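Dandwood Bokari Teaching Kit

The Bokari kit lets one person show a two-armed robot a household task by remote control. The operator moves a pair of hand controllers and the arms follow. Each run is saved as joint positions, gripper openings and video.
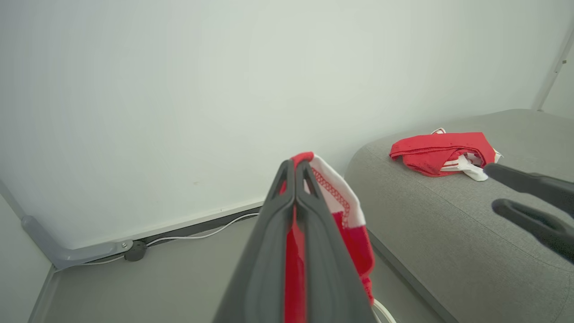

Two controllers are supplied, with 3 metres of cable each. Grip force is set on a dial, and thin clothing needs a low setting. Storage is enough for up to 700 runs.

Cameras

A camera on each wrist records the fingers and the cloth between them. The head camera takes in both arms and the basket.
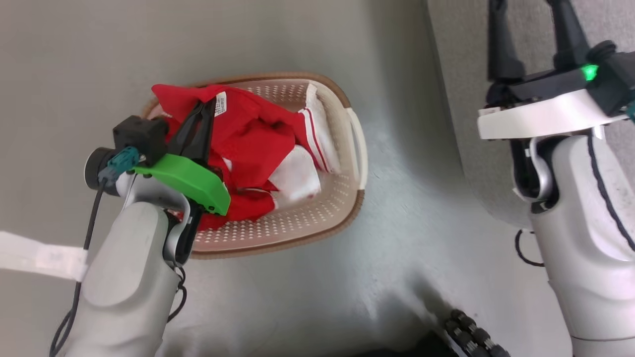

Photo: Nseir / Dandwood

All views share one clock, so a run can be trimmed at the same point in each.

Recording a laundry task

Set the basket within reach of both arms before you start. Keep the grippers open when you hand over control. 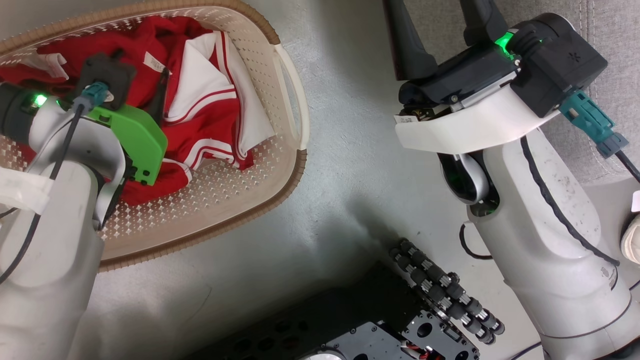 Delivery and support

Orders leave our Binddale workshop within 48 hours. Spare finger pairs are sold separately. 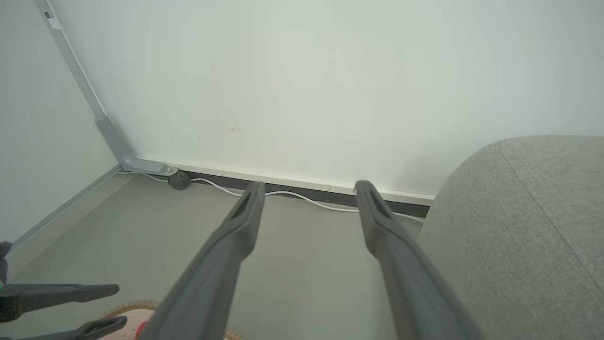 Wrist camera view, fingers open.

Page updated Wednesday, March 22, 2023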